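Last updated: 15 December 2020

Chapter 11
Serving Baked Goods at the Table

Most of this book has dealt with what happens before and during baking. This chapter deals with what comes after: getting bread, rolls, buns and pastries from the baking tray to the plate, and laying a simple place for the person who is going to eat them. It is the part of the job that customers see, and it is often done in a hurry.

The methods given here are the ones taught on the Trevaskis short course in counter and table service, with some changes made by Rekha Hegde and Merle Wihongi after they had used them in school kitchens. You do not need any special equipment. A tray, a plate, a mat and something to lift the food with will do for every exercise except the last.

11.1 Setting out the tray

Baked goods may be brought to the table on the tray. Put the tray at the back of the table and the plate in front of it, so that the food travels a short distance and does not pass over anyone's cup. Leave a clear space on the tray between large items and small ones. A tall cake standing close to a row of rolls makes the rolls hard to reach.
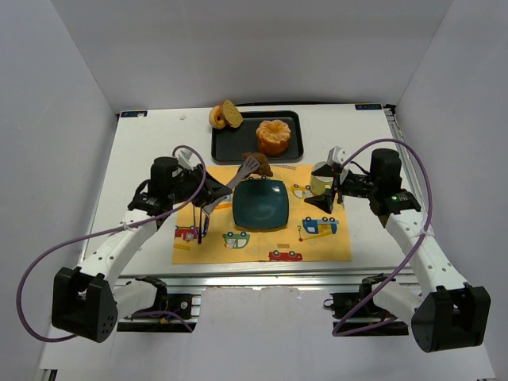
Pieces that lean on one another should be separated before serving starts. A cut piece resting against a whole one will slide when the whole one is taken away, and anything lying over the rim is easily knocked on to the table. Turn cut faces away from the edge if the bread has to stand for more than 30 minutes, and cover it with a clean cloth.

11.2 Choosing a mat and plate

A placemat marks out the place and catches crumbs. Lay it square to the edge of the table. For children a printed mat is a good choice, and drawings that face several ways can be enjoyed from any seat. Wipe the mat down before each sitting as well as after.

The plate goes in the middle of the mat. It should be large enough for the food to lie flat with a little of the rim showing all round. Dark plates show flour and flakes of pastry more than white ones do, so check them under a good light.

11.3 Moving the food

Soft or flaky items need support from underneath. Bring the tool in low, take the weight, lift just clear of the rim and lower the food on to the centre of the plate. Do not let go until it is resting fully on the surface. Firm items such as bagels can be gripped at the sides, but a pastry gripped in the same way will lose its outer layers.
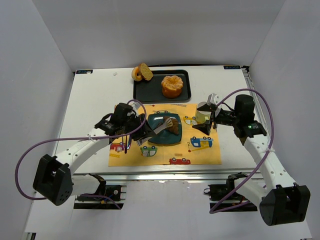
Figure 11.2 A brown pastry on a square plate, with the serving tool still touching it.

Draw the tool away slowly, keeping it level. If the food has landed off centre, turn the plate and leave the food alone. Keep one tool for sweet items and another for plain bread, and change both if they touch the table. Exercise 1, at the end of this section, uses a bread roll and should be repeated until it can be done without leaving crumbs on the mat.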